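Checking your simulated demos before you train on them

I've lost more evenings than I'd like to bad demonstrations, so here's how I go through a batch now. It's the routine Ginevra Bellini and I settled on for the Renside cabinet task, and it should work for any two-arm setup in simulation.

Start with the lengths. Our batch in August had 1096 episodes, and I sorted them by number of steps before watching a single one. Anything over 500 steps went into a separate folder — mostly these are runs where the operator dithered, and a policy will happily learn to dither too!

Next, replay from the saved states, not from the saved actions. If you replay actions, tiny differences in the physics pile up and you end up judging a run that never happened. (Ask me how I know.) Once you've got the replays, render them again from the camera your policy will use. I skipped this for ages, as the wide view is so much nicer to look at, and then wondered why the policy was clueless near the cabinet.

Now pull out the first image of each episode and flick through them quickly. You're asking one thing: could you do the job from this view? Look for the compartment floor, and look for both arms. If an arm is in shot but its gripper isn't, make a note of the episode number and see how long that goes on.
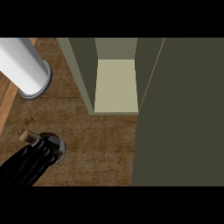
Policy camera view: compartment top centre, one gripper in shot, black padding top and bottom.

Check the padding as well. Ours has to match between training and testing, and I once had it on in one and off in the other, which cost me 7 points of success rate and a very grumpy afternoon.

Last, train 2 seeds on the cleaned set before you touch any other setting. Keep the rejected episodes somewhere safe, you'll want them for comparison later.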